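What I Learned Reading My Town's Budget at the Kitchen Table

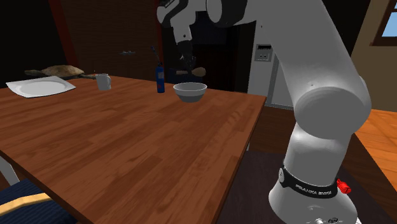 LOCAL LIFE | FEATURES

February 15, 2026

I have lived in Prirkholm for most of my adult life and until last November I couldn't have told you one thing about how the town pays for itself. I knew my property tax bill went up. I knew the library had started closing early. I knew the swimming pool had a new fence and that people were mad about the fence. That was the full extent of my civic knowledge, and I'm a person who reads the whole cereal box.

What changed was a postcard. It came in the mail between a pizza coupon and a dentist reminder, and it said the village of Lekesden, our neighbor across the river, wanted to end the agreement under which we share an ambulance. There would be a public hearing. Comments were welcome. I stood in the driveway and read it twice (in slippers, in the rain) and thought, wait, we share an ambulance?

So I went to the township office and asked for the budget. I had pictured a form, maybe a fee, maybe a waiting period. The clerk reached under the counter and handed me a copy. It was stapled in the corner and came to 50 pages, and she told me to bring it back if I didn't want to keep it. I kept it. It has coffee on it now.

Let me say right away that a small-town budget is not hard to read once you get past the first bit. The first bit is awful. It's all fund balances and transfers, and there is a table where money leaves one account and turns up in another under a different name, and I nearly quit there. But then you hit the department pages and it's just life! Road salt. Stamps. A new lock for the salt shed. A line for mowing the cemetery, and a separate line for mowing the other cemetery, which I didn't know we had. I drove out to see it the next weekend. It's lovely, up behind the old feed mill, and very well mowed.

The ambulance was on page 8. Prirkholm pays a share, Lekesden pays a share, and whatever insurance brings in for each ride goes back into the pot. For years that pot came out a little ahead, and then it started coming out behind. The reasons are all in a note in tiny print: fuel, wages, a heart monitor that had to be replaced, and more calls every year from people who are getting older in the houses they've always lived in. Lekesden's view is that most of those calls come from our side of the river. Our view, as far as I can tell, is that we'd prefer not to talk about that.

The hearing was held in the school cafeteria. If you've never been to one, go at least once. Everybody sits on those round stools attached to the tables, so grown adults with bad hips are perched like kindergartners, and there's a sheet where you sign up to speak. I had planned to keep quiet. I had 3 questions written on an index card and I figured somebody smarter would ask them for me.

The officials from both places sat up front and went through the numbers, politely at first. A man from Lekesden said his village was tired of carrying more than its weight. A woman on our side of the room said her husband was alive because of that ambulance, and she'd pay double. Then a young guy in work boots said he couldn't pay double, he couldn't pay what he was paying now, and the room got quiet, because you could tell he'd rather have been anywhere else than up there saying it.

I've thought about him a lot. It's easy to be generous in a cafeteria. I clapped for the woman and I'd clap again, but I also went home and looked up what the proposed levy would cost on my own little house. It wasn't terrible for me – a couple of dinners out. For somebody with a truck payment and two kids it's a different conversation, and I hadn't been having it.

I did end up reading my index card, by the way. My voice shook. I asked whether the township had looked at what other places do, whether the insurance billing was being collected in full, and what happens on the day after the agreement ends if there's nothing to replace it. The first one got a maybe. The second one got a long pause and a promise to check. The third one got a lot of people talking at once.

The billing question is the one I'm proud of, and I can't take much credit for it. I got it from an old newsletter put out by Kenia, the county over, which hired an outside firm to go through its unpaid ambulance claims and wrote up how it went. Theirs had been piling up because one part-time person was handling all of them on top of dog licenses. I have nothing against dog licenses, I own a dog, but you can see how things would slide.

Since then I've been going to the regular meetings. They're held in the back room at the township office, which used to be the Zheng Hardware store and still smells faintly of paint thinner and birdseed. Most nights there are more chairs than people. I bring my copy of the budget with the coffee on it and follow along, and I've gotten to the point where I can find the right page before they call the number. My sister says this is the saddest brag she's ever heard. She lives in an apartment in the city and has never mowed even one cemetery.

A few things I'd pass along if you're thinking of doing the same. Ask for last year's budget along with this year's, so you can lay them side by side and see what moved. Look at what was spent as well as what was planned – they're often in different columns, and the gap is where the good questions are. Read the notes at the back. Call the office in the afternoon, when it's slow, and be nice to whoever picks up. And don't wait until you understand all of it before you say something out loud, or you'll be waiting till you're in one of those cemeteries.

As for the ambulance, it's still running. The two boards agreed to extend the deal for 3 months while they go over the billing, and there's talk of putting a levy on the ballot after that. I don't know how I'd vote yet. I go back and forth, usually while doing dishes. The next hearing is in the cafeteria again, and this time I'm bringing a cushion.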